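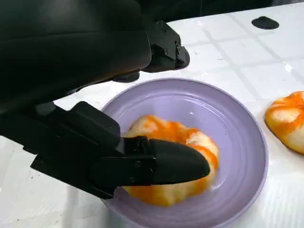 Print this article
E-mail this article

The question of whether machines are ready to take on household chores is put to me regularly, usually by people who have just watched a short film of a robot folding a shirt. My answer has changed little over the past year. A machine can now be taught to do a good many small jobs in the kitchen. Whether it can be left to do them is another matter.

Food is a useful test. A mug has a handle and keeps its shape. A bread roll does neither. It gives way under pressure, its crust may flake, and no two rolls from the same tray are quite alike. A person lifting a roll adjusts the grip without thinking. A robot must be given some means of doing the same, whether through its cameras, through the effort measured at its motors, or through a great many earlier attempts by a human operator from which it can learn.

In January I was invited to Clamley, where Veerle Geerts and Gaurav Rajput are studying table work: laying places, moving food on and off plates, and clearing up afterwards. Their results for bread were better than I had expected. Over one afternoon the arm was asked to move a roll 77 times, and 12 of those attempts ended in failure. Ms Geerts was careful to explain what had been counted. A roll that arrived on the plate with a dent in it was recorded as a success. A roll that arrived upside down was also recorded as a success, although Mr Rajput told me he had argued against this.

I mention the scoring rules as they matter a good deal to anyone reading claims in this field. The makers of Livent and Illus both speak of "task completion" in their printed material, and neither says what state the object was in when the task was completed. I have written to both to ask. Illus replied within 3 days with a courteous letter which did not address the point.

Speed is the second difficulty. The arm at Clamley took longer over one roll than a child would take over a basketful. Lieven Baert, who managed the Ghumman bakery floor before his retirement, read my notes and was unmoved. In his view a shop-floor machine that handles one product slowly is of less use than a simple chute – and the chute is easier to wash.

His remark about washing deserves attention. Joints, screws and linkages collect crumbs and flour. Any machine intended for daily work near food will have to be cleaned daily, and I have yet to see a household model for which this has been properly thought through.

I remain of the opinion that shops and canteens will see useful machines before private homes do. The work there is repeated, the tables stay where they are put, and a member of staff is at hand when something is dropped. I expect to return to Clamley when the group begins its work on soft fruit, and will report on it then.

Print this article
E-mail this article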